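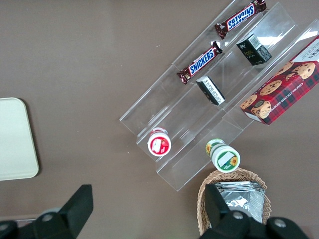 Tornov 322 Tri-Field Meter (used by ghost hunters, sold by people who have doubts)

Price: $100
Stock no. 343
Availability: in stock, ships Friday
Made by: Tornov
Sold by: Misel Night & Field Supply

Overview

The Tornov 322 is a handheld meter that picks up magnetic fields, electric fields and radio signals. It does that well. Plenty of other shops sell the same meter with the words "spirit detector" on the box and charge more for it. We peel that sticker off. As far as we can tell, the 322 has never detected a spirit, and we wouldn't know how to check if it had.

What it will find is the wiring in your wall, the motor in your fridge, the phone in your back pocket and the clock radio on the nightstand in the room where Grandma is supposed to walk. If you go on investigations and you're tired of every flicker being called contact, this is the meter we'd hand you.

What's in the box

Meter, 7 inches long, with rubber sleeve
Wrist strap
9-volt battery (cheap one, replace it before a long night)
Printed manual
Our own one-page sheet on common false alarms

Features

Switch for magnetic, electric and radio modes
Backlit needle scale, red or off
Hold button that keeps the highest reading
Sound can be turned off completely, which the older Tornov couldn't do
Threaded socket on the back for a tripod

The needle is a little jumpy in radio mode. That's how it came from the factory and all of the ones we've tried do it. Set it on something solid and wait before you write anything down.

About those claims

You will see it said that a reading between two and seven milligauss means a presence. We have asked where that range comes from and have yet to get an answer with a source in it. One website cites a book, the book cites a TV show, and the show doesn't cite anything. Old houses with old wiring give readings like that all day long.

You'll also see the 322 recommended for UFO watches. Well, maybe. Pointing it at the sky gets you a reading of whatever is near your hand. Bình Thái took one up to the ridge at Plunness last April with a group that was sure something was going to land. He got a strong signal every time one fellow walked past, and it went away when the fellow put his two-way radio back in the truck. The group's newsletter still ran it as "unexplained field activity." We've asked them to fix it.

How we'd use it

Walk the whole place with the lights on first and mark your readings on a floor plan. Then kill the power at the main breaker, if the owner lets you, and walk it again. Whatever drops out was the house. Put phones in the car. If you still have a hot spot after that, look for a neighbor's line, a buried cable or a cell tower before you look for a Civil War soldier.

Compared with the Habte Ghost Box

We get asked. The Habte sweeps radio stations and lets you hear words in the scraps. It's fun at a party. We stopped carrying it after too many customers played us recordings and told us what we were about to hear first. Try it on someone who hasn't been told and see what they get.

Customer notes

"Found out my haunted hallway was a bad dimmer switch. Kind of let down but the electrician was happy." Algirdas Stankevičius

"Works fine. Don't love the attitude on this page." Verified buyer

Returns

Send it back within a month if it's broken or you just don't like it. We don't take returns because it failed to find a ghost. We also don't take returns because it did. Batteries that have leaked inside the meter aren't covered, so take the battery out when you put it away.

Questions we get

Can it hurt anyone? No. It only listens.

Does it record? No. Write it down, or film the needle.

Will it work near power lines? It will tell you that you are near power lines.

Can you calibrate it for paranormal use? No, and please be careful with anyone who says they can. Regular calibration is done by Tornov, and the form is on the last page of the manual.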